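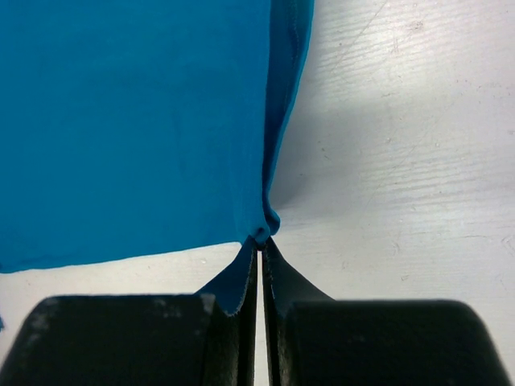

Ellport Sends 44 Athletes to Adaptive Games

2023-07-28

The Ellport adaptive sports club will send 44 athletes to the regional games in Bulberg this November, its largest group so far. The club took part for the first time three seasons ago with a much smaller team entered only in swimming and table tennis.

This year's entries cover swimming, table tennis, boccia and wheelchair basketball. The basketball squad qualified in June after winning two of its three group matches at the Lehtinen Sports Hall. The loss came in overtime against Drorola, who finished top of the group and will also be in Bulberg.

Organizers expect 700 competitors over the four days. Swimming heats start on the first morning, and the boccia finals close the program on Sunday afternoon. Entry for spectators is free except for the basketball final.

Training at the Ellport pool moves to the earlier evening slot from next week — please check the board at the front desk before you come. Athletes who have not turned in their medical classification forms should do so by the end of August. Forms that arrive late cannot be passed on to Bulberg.

Travel details and room lists will be in the next newsletter.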